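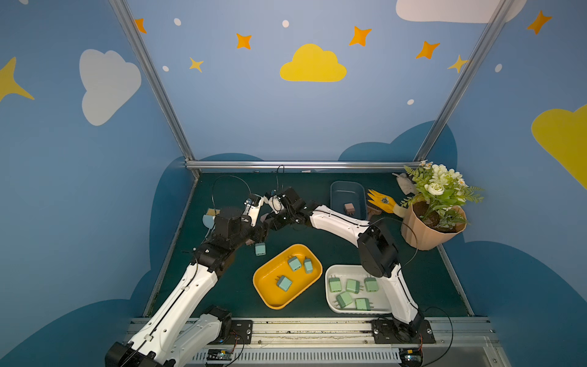

Ticket opened Friday, 8:10 a.m. Member reports that date invitations sent through Karkano chat show as "delivered" on his side but never raise an alert on the recipient's side. Reporter is Đức Thái, Illelville region, paid account. He proposed a walk on the pier, got no reply in two days, and took it as a refusal. The other member says she saw nothing until she opened the thread by hand. Her unread badge was there, but drawn in the muted color, a pale mint like the plug adapters in the yellow tray, against a white header. The alert color should be red. Muted color means the thread is flagged low priority.

Steps tried by member: signed out and in, reinstalled the app, sent the invitation again with different wording. Same result each time.

8:45 a.m. Reproduced with two test profiles. Plain text messages arrive with a sound and a red badge. Invitations with a place and time attached do not. Removing the place restores the alert. Removing only the time does not.

9:30 a.m. Checked the priority rules. Any message with a place attached goes through the Nastley filter, meant to hold back bulk invitations – the kind where one member asks half the town to the same bar. The limit is set per place and not per sender. The pier at Illelville had 803 invitations in April, against a limit of 475. Everything after that was marked low priority, whoever sent it.
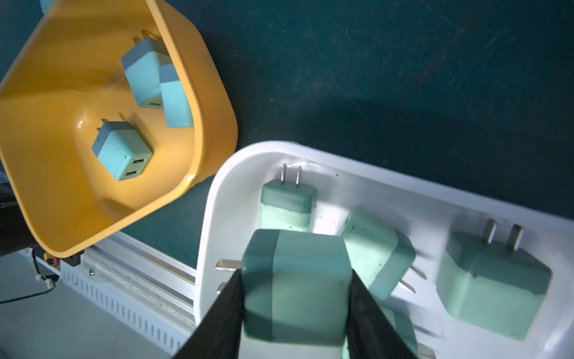
10:20 a.m. Ran the same query on other popular spots. Four more places are over the limit, all of them parks or waterfront. Restaurants are fine, as they use the older limit of 3000.

Workaround sent to member: write the place in the message body and leave the place field blank. He confirmed that a message sent this way raised the alert. He asked whether we could tell the other member the silence was a fault on our end. Replied that we can't contact her about his messages, but he may forward the ticket summary.

1:15 p.m. Trujillo team changed the filter to count per sender. Limit for public outdoor places raised to 1000 as a second check. Deployed to test, then to live.

2:40 p.m. Retested with place and time attached. Red badge, sound, correct thread order. Low-priority flags on older invitations are not cleared by the fix – a separate job is queued for that.

Status: fixed, pending cleanup job. Member notified. He has withdrawn the refund request and left the pier invitation open.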